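Community > Get Involved > Choir

Search this site Go

Singers wanted - Javelwood Community Choir

We're a friendly lot who love a good sing, and we'd be so pleased to have a few more voices along for our winter program, altos and basses especially! You don't need to read music, and there's no audition.
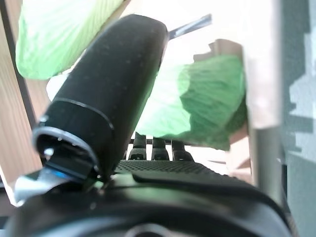 Rehearsals are Sunday at 4 pm in the Forport hall, with a cuppa afterwards for anyone who'd like to stay on - most of us do. We have room for up to 37 singers. Ask for a form at the hall.

Last updated: March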